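HR Compliance Writer, part-time (reference checks and employee records)

Daltari, remote within the US

Most advice on employment references is the same page copied from one law blog to the next. "Give dates and job title only." Maybe. We have read hundreds of those pages and very few of them say which state they mean, who the advice protects, or what happens when the old employer's silence gets somebody hurt. We want a writer who is bothered by that.

Daltari publishes plain guides for small employers. Our main title, Pluto, goes to 1028 subscribers, mostly owners who do their own hiring and firing. They don't have a lawyer down the hall. If we get something wrong, they act on it.

What you would do

Write two guides a month on background checks, personnel files, final paychecks and similar matters. Read the statute yourself. Call out the parts that are unsettled, even when a firm answer would read better. Update old guides when the law moves. We have 330 in the archive and I wouldn't swear to the accuracy of all of them.

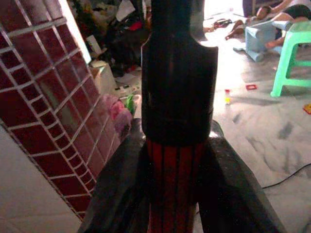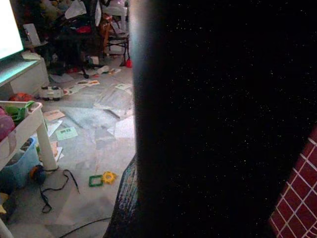
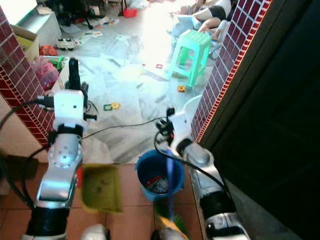 Who should apply

Someone who has worked in HR, payroll or an employment law office and has seen a personnel file go wrong. A law degree is fine but doesn't impress us by itself. Certificates from weekend courses impress us less. Please don't tell us you are passionate about compliance.

Pay and hours

$912 per guide, paid on acceptance. Expect around 2 days of work on each, more for your first few. This is contract work with no benefits, and we won't call it "flexible" to make that sound nicer. Kill fee is half.

How to apply

Send one page on this question: should an employer who agreed to a neutral reference in a settlement ever say more? Pick a state and cite what you rely on. Add a short work history. No cover letter.

Finalists edit a sample guide from the Lirker archive, which we took over from Msimang. It contains mistakes. The edit is paid at a flat hourly rate, and we check references by phone, knowing full well what they're worth.

Applications close at noon on the last Saturday in May.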